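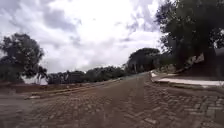

Orus Road Block
Item 2479
Wunderlich Paving and Curb Supply

The Orus is a rectangular interlocking paving block for wide access roads, service roads and large yards. It is intended for herringbone laying and is supplied in a muted brownish-gray, the standard color of the range. The block is pressed and cured at our Tritby works and delivered on pallets to the site or to the Pultport depot for collection.

The Orus replaces the earlier Orus Plain, which had square edges. The current block has a small bevel on the upper face. Customers who need to match an existing surface in Orus Plain should contact the sales office before ordering, as a limited stock of the older block is held at Pultport.

Intended use

The block is suitable for roads with regular car traffic and occasional trucks, for parking areas and for turning areas at the end of a road. Projects with daily heavy truck traffic should be discussed with the technical office, which may recommend a thicker block or a change to the base layer.

Orus is not recommended for steep ramps. For a gentle rise or a slight crest in the road, no special block is needed, but the laying direction should be agreed before work starts. The herringbone pattern may be laid parallel to the curb or turned at an angle to it. Laying at an angle requires more cutting along both sides of the road and a larger allowance for waste.

Bends

A gentle bend can be laid in a continuous herringbone pattern without a break. The pattern is carried through the bend in the direction set on the straight section, and the blocks are cut where they meet the edging. Gradually turning the pattern to follow the curve opens the joints on the outside and should be avoided. For tighter bends, the technical office can prepare a laying drawing that shows a course of whole blocks across the road at the point where the pattern changes direction.

Edging and curbs

A block surface depends on firm support at both sides. Without it the outer courses move outward under traffic, the joints widen and the pattern begins to shift. Every Orus road must therefore have a fixed edge along its full length, set before the blocks are laid.

Two types of edge are offered with this product. The low edging is used where the road meets a flat verge and water may run off onto open ground. The raised curb is used where the ground beside the road is higher than the surface, as at the foot of a grassy embankment, and where soil or cuttings might otherwise be washed onto the blocks. Both are supplied in light gray, which stands out from the paving and helps drivers to judge the edge of the road in poor light. The two types may be used on opposite sides of the same road.

Where the road falls to one side, the lower edge must allow water to leave the surface. Gaps or drain inlets should be marked on the plan and confirmed with the person responsible for drainage on the site.
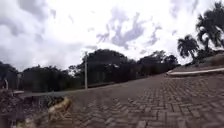

Base and bedding

The strength of the finished road comes mainly from the base below it. The base should be built in layers, each one compacted before the next is placed. Its depth depends on the soil and the expected traffic and is to be set by the project engineer. Soft ground, filled ground and ground close to large trees should be examined separately.

The bedding layer is clean, sharp sand, spread evenly and screeded to level. It must not be used to correct hollows in the base. Sand that contains clay or plant matter should be refused on delivery. Once screeded, the bedding should not be walked on, and no more should be prepared than can be covered with blocks on the same day.

Laying

1. Set the edging or curb on both sides and allow it to harden fully.
2. Check the base for level and fall, and correct it where necessary.
3. Spread and screed the bedding sand.
4. Start from a straight, square line. Place the first courses by hand and check them with a string line before continuing.
5. Draw blocks from several pallets at once. Small differences in shade are normal between production runs, and mixing spreads them across the surface.
6. Cut blocks to fit at the edges. Pieces smaller than one third of a block should not be used; adjust the neighboring block instead.
7. Compact the surface with a plate compactor fitted with a rubber mat.
8. Brush dry jointing sand into the joints, compact again and repeat until the joints are full.

The road may be opened to light traffic as soon as the joints have been filled. Surplus sand may be left on the surface for the first weeks — traffic and rain will work part of it into the joints — and swept off afterward.

Color and appearance

The brownish-gray runs through the full depth of the block. Chips and cut faces therefore remain close in color to the upper face. The shade becomes quieter with use, and dust from unpaved ground beside the road will make the pattern less distinct in places. Sweeping with a stiff brush restores much of the original contrast between block and joint. Wheel tracks and areas that drain slowly may look darker than the rest of the surface. Such differences do not affect the strength of the block and are not accepted as grounds for a claim.

A sample panel is kept at the Pultport depot and may be viewed during opening hours. Loose sample blocks can be sent on request. Samples show the general color only and cannot be taken as an exact match for any later delivery.

Care and repair

Joints should be inspected once a year and topped up where sand has been lost. Weeds are best removed early, by hand or by brushing. A pressure washer may be used at low setting, held at a shallow angle to the surface; the joints must be refilled afterward.

Individual blocks can be lifted and relaid. For work on buried pipes or cables, the blocks over the trench are taken up, cleaned of sand and stacked beside the opening. After the trench has been refilled and compacted, the same blocks can be put back in the same pattern. We advise each customer to set aside a small reserve from the original order for this purpose.

Supply

Blocks are packed at 400 to the pallet. Part pallets are sold from the Pultport depot only. Edging and curb units are packed separately and should be ordered at the same time as the blocks, as they are needed on site first.

Orders covering some 800 square meters or more are delivered in stages, under a schedule agreed with the site. The customer is to provide firm, level standing for the delivery truck and a clear area for unloading. Pallets must not be stacked more than 2 high. They should be kept off the finished base wherever possible, and off newly laid paving in all cases.

Deliveries are checked on arrival against the delivery note. Damage and shortages should be written on the note before it is signed. Blocks with visible faults must not be laid; once laid, they are treated as accepted.

Returns

Full, unopened pallets of standard color may be returned to Pultport by prior agreement. A handling charge applies. Cut blocks, opened pallets and curb units made to order are not taken back.

Documents

The following are available from the sales office free of charge:

Laying guide, Orus range
Edging and curb detail sheet
Pallet handling sheet
Laying drawing request form

Contacts

Sales and samples: Leonie Haberkorn
Technical office and laying drawings: Knut Janssen
Delivery schedules, Tritby works: Chantelle Oosthuizen
Pultport depot: Ingeborg Ostermann

Please quote item 2479 in all letters and calls. Requests for laying drawings should include a site plan, the width of the road, the position of any bends and the type of edge required on each side.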